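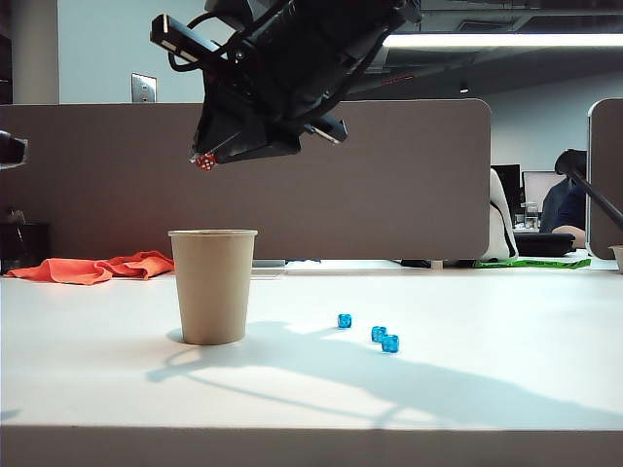 図3 紙コップと、赤と青の半透明サイコロ

第3章 「Brabec」を始める前に

本章では、交易ゲーム「Brabec」の箱を開けてから最初の手番が回ってくるまでを扱います。所要時間は、説明書を読む人が一人いれば50分です。全員が読もうとすると延びます。

3.1 内容物の確認

1. 箱を水平に置き、ふたを真上に引き上げます。かなり固いので、振らないでください。振った場合は手順2を床の上で行うことになります。
2. カードを種類別に分けます。港カード61枚、関税カード13枚。足りないときは、まず内箱の仕切りの裏を見ます。たいていそこに関税カードが1枚います。
3. 硬貨を額面ごとに積みます。銀行役の手元に置く総額は400プラールです。
4. サイコロは人数分を出し、残りは袋に戻します。

注意:初版の硬貨は10と50の色がほとんど同じです。第二版で改善され、今度は5と10の色がほとんど同じになりました。

3.2 盤面の組み立て

1. 盤の中央に首都プラーヴィルのタイルを置きます。向きは自由ですが、地名が逆さまになる席の人はゲーム中ずっとそのことを言います。
2. 残りのタイルを裏返して混ぜ、時計回りに並べます。海のタイルが三つ続いたら並べ直します。
3. 各港に港カードを1枚ずつ、裏向きで重ねます。残りは山札です。
4. 関税カードをよく切り、盤の北側に置きます。北がどちらかは、盤の縁の小さな羅針盤で確かめてください。羅針盤は二つ印刷されています。大きいほうが正解です。

ヒント:紙コップで振ると、サイコロが隣の人の港に上陸する事故が減ります。 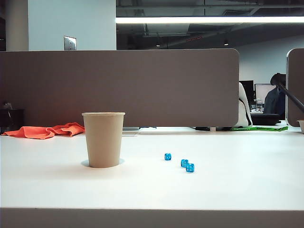 Arnar Grímsdóttirからは、タイルを並べる前に銀行役を決めておかないと、並べ終わった頃に全員がなぜか飲み物を取りに行く、という指摘が届いています。第二版の手順ではそのとおりに改めました。以下の3.3は改訂後の順序です。先に3.3を済ませてから3.2に戻ってもかまいません。

3.3 役割の決定

1. 全員がサイコロを一つずつ振り、いちばん大きい目の人が銀行役になります。同点なら同点者だけで振り直します。
2. 銀行役は自分の硬貨と銀行の硬貨を分けて置きます。手のひら一つ分は離してください。
3. 銀行役の左隣が最初の手番です。「最近旅行した人から」という規則は初版にありましたが、通勤を旅行に含めるかどうかで一晩つぶれた卓があり、廃止しました。
4. 各自に港カードを2枚配ります。見てよいのは本人だけです。

注意:配られたカードを見て小さく「あっ」と言うことは禁止されていませんが、不利です。

3.4 机の広さについて

盤は広げると思いのほか場所を取ります。捨て札、硬貨、各自の手元を足すと、食卓の端は使い切るつもりでいてください。飲み物は別の台に置くことを強くお勧めします。拡張セット「Polevham」を併用する場合は、盤がさらに東へ一列伸びます。
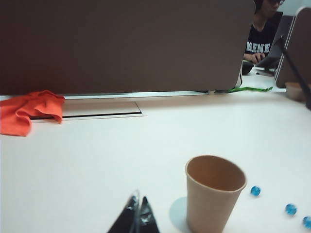 東側に余裕がとれないときは、増えた一列を南に付けても遊べます。そのときは航路の矢印を90度読み替えるため、慣れた人が最低一人は必要です。その人は途中で帰れません。

準備が済んだら、銀行役が「開港」と宣言します。小声でも有効です。手番の進め方は第4章を、席を立った人の手番の扱いは付録の「飲み物」の項を参照してください。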